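Home Jobs Sorting Help Contact
Search listings Go

Wanted: one patient person for hair ties

Posted 23 January 2019, ref. 3062

Esska is looking for a part-time sorter to work through small personal clutter in bedrooms, one box at a time. Spiral ties, beaded clips, red cord: all of it gets laid out before any of it gets put away.
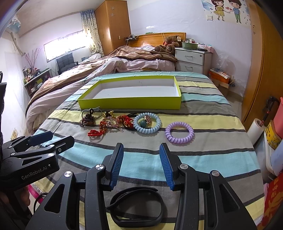

The job runs 5 mornings in January and pays $69 a morning. You will need good eyes and a high tolerance for elastic. Opinions about teddy bears may be kept to yourself.

Beads tangle. We don't own a tool for this, so bring fingernails. Everything sorted goes in the green-sided box, and the lid is expected to close.

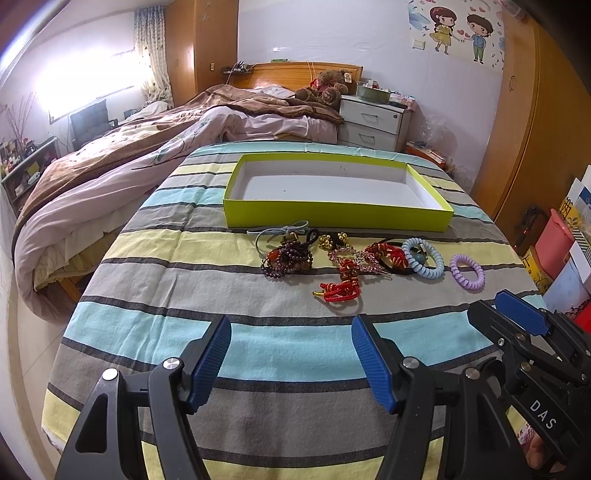

How to apply

Write to Esska, Box 372, and tell us about the worst drawer in your home. Résumés are read second.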